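A quiet bet in Tullbridge

The law on gambling in our province is not long, but few players have read it. I moved to Tullbridge from abroad, and in my first month I wanted only to know if I may play poker on my phone. The first website I asked said one thing and the second said the opposite.

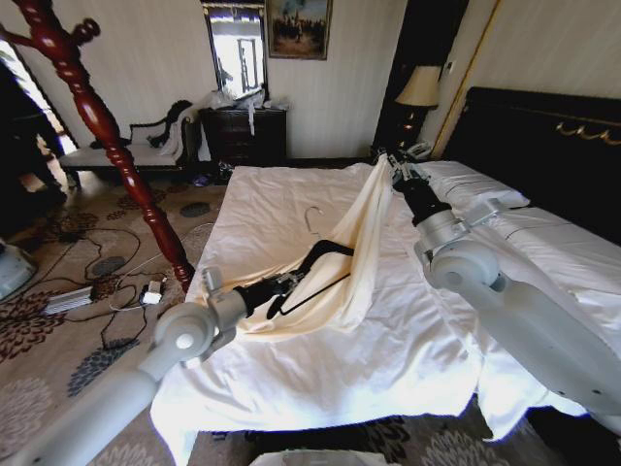 The rules were written for halls, lottery counters and racetracks. A hotel such as the Erkard in Trirnmont needs a licence before it puts one card table in its lounge. Upstairs it is different. A guest may put his garment on a black plastic hanger, sit on the white sheet and open a foreign casino on his phone, and the hotel has no duty to ask him anything.

The licence for the lounge costs 310 a year, and the form has 40 pages. I have read them all — it took two evenings.
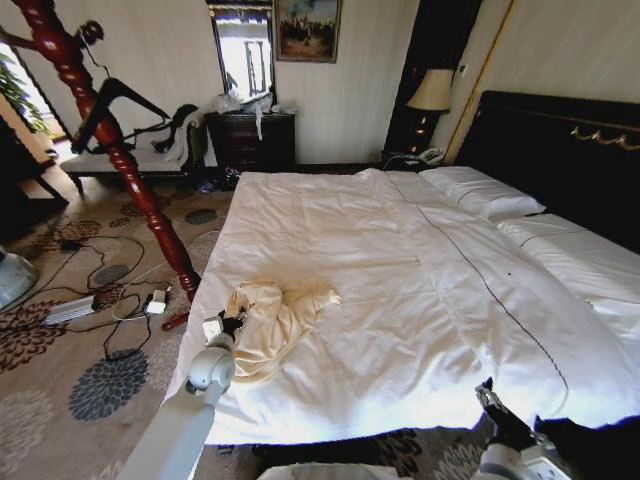

Most of these pages speak about the owner and his money. The player appears only near the end, where it is written that he must be of age and must show a document when the staff ask for it.

What the player should check

Look first for the name of the company, not the name of the game. Liang, a small card site which many people in Tullbridge use, puts its licence number at the bottom of every page. I find this a good sign.
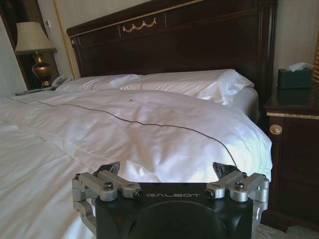
When you win

Small prizes are paid to the account in a few days. For a larger one, the site may hold the money up to 90 days while it checks your papers. Keep your receipts from April, when the new terms began. 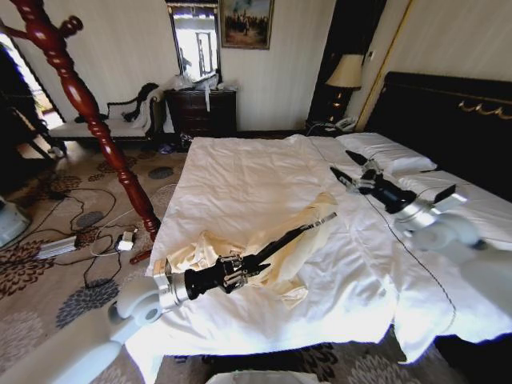

Can I play on a foreign site while I stay in a hotel?
The law looks at where the company offers its games, so your room makes no difference. Read the terms of the site before you pay in.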